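Low-Cost Wrist Tracking for Recording Hand Motion in Cleanup Tasks
Final project report, shared workshop build
Submitted 29th May

1. Summary

The project built a pair of wrist bands that carry printed square markers, and used them with a head-mounted camera to record how a person picks up crumpled paper towels and puts them in a wastebasket. The recordings are meant as input for a small gripper arm, Plerkby, which is still under construction on the second bench. This report covers the bands, the recording setup and the first set of tracking results. The arm is covered only where it affected the band design.

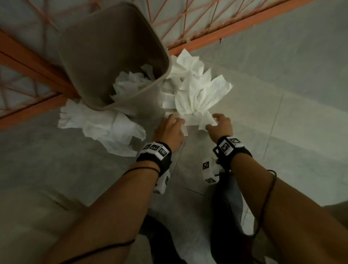
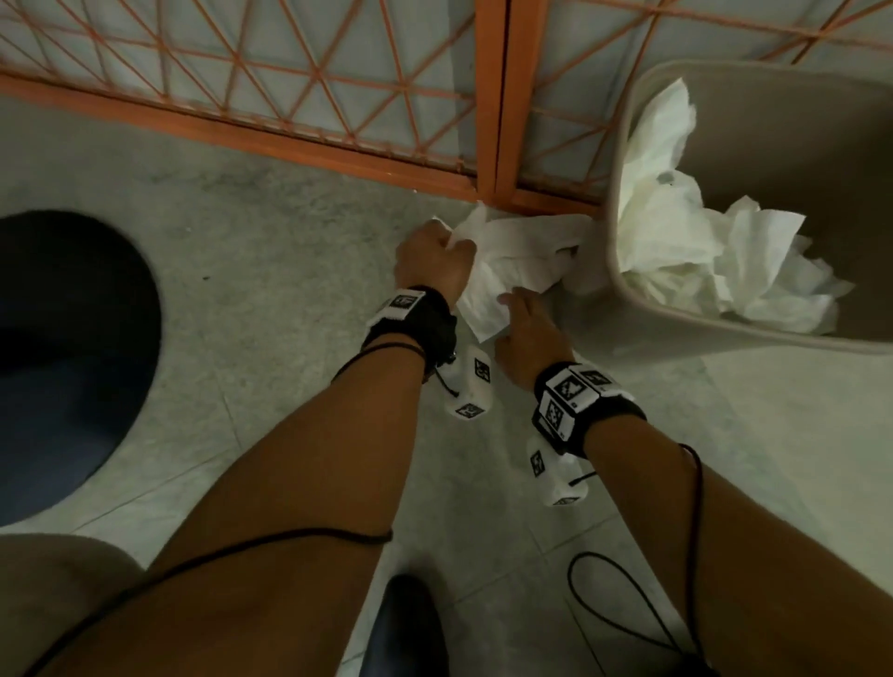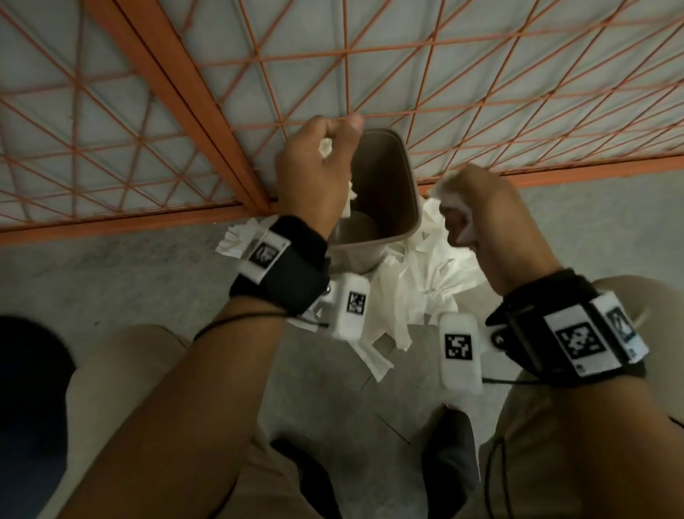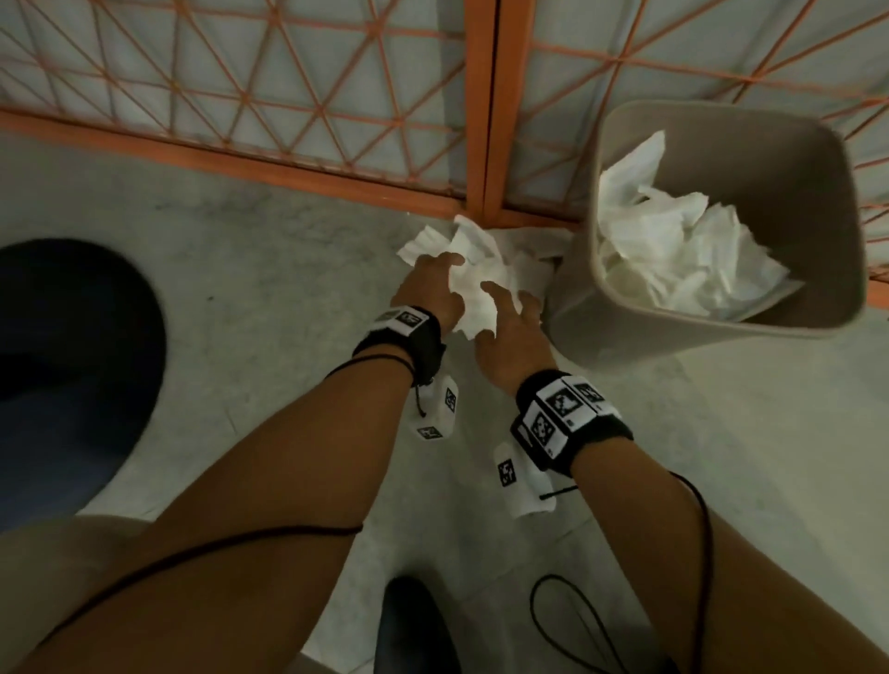

Figure 1. Paper towel task at the orange lattice panels, head camera view, with marker bands on both wrists.

2. Band design

Each band is a black strap with white marker blocks on the wrist and a second marker piece hanging below it. The first version, made in October, had a single flat marker on the back of the wrist. It was lost by the tracker every time the forearm rolled past a certain angle, and reaching to the floor rolls the forearm a great deal. Adding faces in other directions fixed most of this. The hanging piece was added last. It swings, so its pose is not used directly for the wrist. The software uses it only to decide which side of the arm is facing the camera.

The blocks were printed on the workshop's Bolten printer at 15 percent infill. Marker sheets were printed on matte paper, cut by hand and glued on. Glossy paper was tried and dropped after one evening, as the ceiling lights washed out the black squares.

The cables run back along the forearms. They are a nuisance. A slack cable catches on the knee when the wearer leans forward, and a tight one pulls the strap around the wrist and ruins the offset measured at calibration. We settled on leaving some slack and checking the strap position between takes.

3. Task and setup

Paper towels were chosen because they have no fixed shape and can be grasped almost anywhere. They also hide the fingertips, so the wrist pose has to carry most of the information. The wastebasket was not fixed to the floor and its position changed over the session. Takes were recorded with it upright and with it tipped over.

The lattice panels were already in that corner of the workshop. The diamond pattern gave the marker detector some false candidates at first. Raising the minimum contrast between the black square and its white border removed them – orange on pale gray does not come close to the threshold.

4. Results

Eleven takes were kept after review. They contain 1895 frames in which both wrists were solved. Losses fell into two groups: frames where one forearm covered the other band, and frames where the head turned faster than the exposure time allowed. The second group was the larger one. Shortening the exposure helped but made the darker takes noisy, and two of those had to be processed again with a different threshold.

With the arm held still on the bench, the solved wrist position stayed within 6 mm. We have no equivalent number for a moving arm. Measuring it would need a reference system that we do not have.

The filter described by Kakakhel in our course notes was applied to the wrist paths. It smooths well during slow gathering motions and lags visibly when the hand closes and lifts. For the gripper, the lag matters more than the noise, so the raw path is passed along as well.

5. Open problems

– Finger positions are not measured. Grasp closing is labeled by hand from the video, which takes longer than the recording itself.
– Strap slip is checked by eye. A second strap closer to the elbow would give a better check.
– The transfer script for Plerkby assumes a wastebasket that stands upright. Takes with the bin on its side are stored but cannot be replayed yet.

6. Files

Marker drawings, strap measurements and calibration scripts are in the Skosonham folder on the workshop drive. The block drawings there are the second revision. The first revision has the wrong border width and should not be printed.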